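I run the afternoon bench at Wihongi, a little shop that packs garden kits, and since September two arms have been doing our sorting practice on the potting table. We call the left one Piko and the right one Jera (I didn't pick the names!). People keep asking how to set up a station like ours without driving the crew nuts, so I'm writing it down.

**Step 1: Put the big stuff down first.** Plant and yellow-handled tools go to the back, board in front of them. Leave open table on the gripper side, more than you think you'll need.

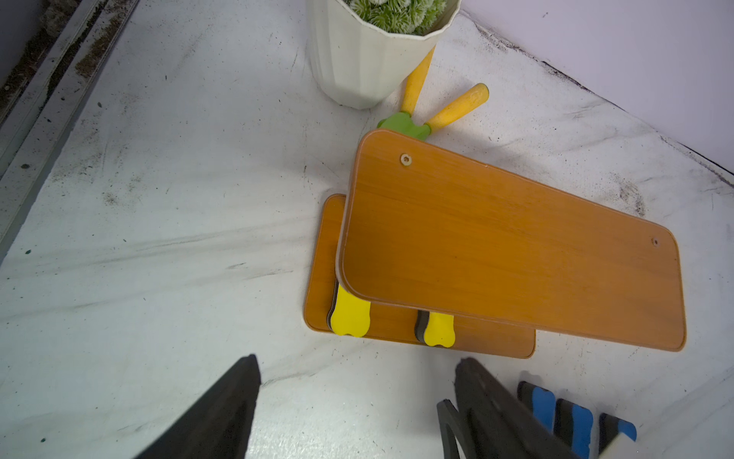

*Boards by the pot, gripper fingers open.*

I used to do this part by hand, 200 kits a shift, and my wrists hated me for it. Now I mostly set out and check. It's easier on the body, but your attention gets tired in a whole new way, so we swap jobs every couple of hours.

**Step 2: Agree on who reaches where.** The left arm gets the shelf side and the right arm gets the board. Ashton Bolger, our lead, wanted both on the board at once. We tried it one Saturday and spent most of the day hitting pause.

*Tip:* park the idle arm over on its own side before you start the other one.
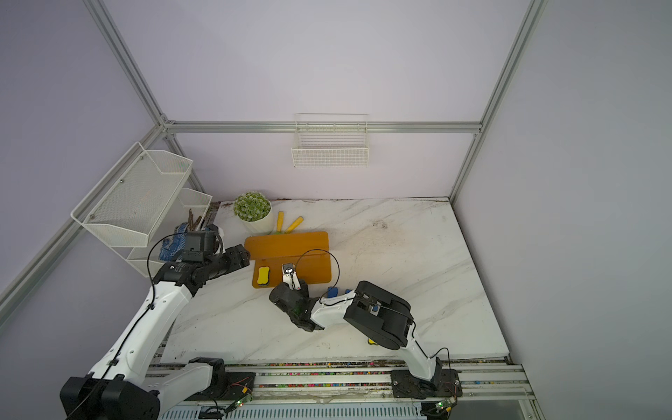 *Right arm on the board with the small white device, left arm over by the mesh shelf.*

**Step 3: Sort by color.** Blue sponges on the back step, yellow on the front, with gaps between them so the fingers can get in. Write the layout on a card and tape it where the next shift will see it. 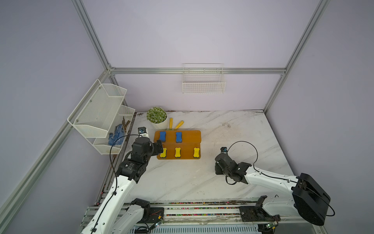 Once the card was up, the arguments at handover pretty much stopped. We still have one about who wipes down the table, and I'm losing it.

**Step 4: Give people the stop button.** Everybody on the crew can stop the arms, new hires included, and you don't have to fill out a form after. Ours took 8 days to quit asking permission first.

Before you start up again, check the cables for snags and brush out the rail.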